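Pre-acceptance safety check, Drukell bench arm kit (single arm, gripper, wrist camera, frame assembly task set)
Site: Maglaya, assembly bench
Inspected by: Somkiat Inthanon
Date: February 16, 2024
Supplier: Ramance

Marks used: **OK**, **FIX** (before acceptance), **NOTE** (no action needed to accept). Comments go under the item they belong to.

## A. Power and stop

- [x] **OK** Stop button cuts power to all joints. Tested with the arm raised and with the arm low over the table.
- [x] **OK** Arm doesn't restart when the button is released. It needs the reset on the control box as well.
- [ ] **FIX** Stop button cable is too short to reach the operator's side. Ramance to supply a longer one.
- [x] **OK** Supply label matches the data sheet.
- [x] **NOTE** With power off, the arm sinks slowly. The manual says so on the page about shutdown, but the warning should be on the quick start card too.

## B. Mounting

- [x] **OK** Base bolts tight, checked with the torque wrench from the kit.
- [x] **OK** Table doesn't rock with the arm at full reach.
- [ ] **FIX** One edge of the base plate is sharp. File it or cover it.

## C. Gripper and wrist

- [x] **OK** Gripper screws seated and marked with paint.
- [x] **OK** Grip force limit is on by default and can't be changed without the admin login.
- [x] **NOTE** The gripper has an open lattice body with triangular cutouts. Keep fingers out of the openings when the arm is powered. Add this to the operator sheet.
- [x] **OK** Camera bracket holds its angle after a full shift of running.

## D. Work area and cables

The task set uses a rectangular frame of silver aluminum extrusion, laid flat on the table, with clear plastic connectors fitted along the bars. The check was done with the gripper over the right side of the frame, where it has to work close to the bar and the corner brackets.

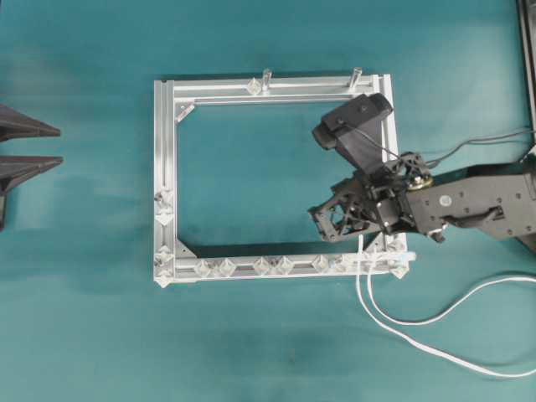
Etornam Laryea wrote back that the flat cable bothers her more than anything in section C. She would not sign for the kit until every cable on the bench has a fixed route, and she wants the supplier to show that route in the manual instead of leaving it to each customer. She also asked whether the arm could be run at reduced speed for the first month.

Reduced speed is possible. It is set in the admin menu and stays set after a restart. I agree on the cables and have marked them that way.

- [ ] **FIX** White flat cable lies in a long curve on the table surface near the frame. Route it along the table edge and clip it down.
- [ ] **FIX** Thin black cables from the gripper and camera are loosely draped above the arm link. Tie them to the link, with enough slack for full wrist rotation.
- [x] **OK** Nothing on the frame catches the gripper during the supplied program.
- [x] **NOTE** Clear connectors are easy to miss if dropped. Sweep the floor at the end of each shift.

## E. Software and records

- [x] **OK** Speed and reach limits load at startup.
- [x] **OK** Event log records each stop. The log held 1,366 entries at the time of the check, and the stop tests were all in it.
- [ ] **FIX** Log times are in the supplier's time zone. Set to local.
- [x] **NOTE** Cycle counter read 3,132 at handover. Ramance to confirm in writing that this is factory test running.

## F. Papers

- [x] **OK** Manual, wiring diagram and spare parts list received.
- [ ] **FIX** Service contract names Vinanness as the repair contact but gives no phone number.
- [x] **OK** Two operators trained and signed off.

## Result

Not accepted yet. All FIX items go to Ramance as one list. The arm may be run for training at reduced speed, with an operator at the stop button. Recheck of sections A, B and D once the cables are done, full inspection again in April.

S. Inthanon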